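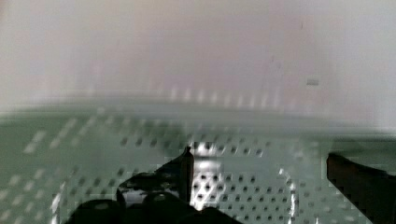 Gripper trials at Hinholm moved on to the second pair of fingers this month. The first set, the wide pads that came with the Trummer arm, did well on boxes but were clumsy with small fittings, so we have gone over to a dark set with one narrow, pointed finger. We are also comparing wrist cameras. Fast moves are the hard part for both of them: the wall behind smears to almost nothing, while the holes in the green perforated surface stay clear enough near the fingertip to be of some use. Glare is the other problem, and there is a bright patch right beside the tip where we would most like a clean view.

The Onero camera copes better with glare, but its cable is stiff and pulls at the wrist joint. The Droltis one is lighter and loses detail sooner. Each has now done over 300 runs, and we want 3000 between them before we choose. Slowing the arm for the last part of each approach has helped with both – we will keep that setting for now.

Four finger shapes are still to be tried. Results for the next two should be ready in March.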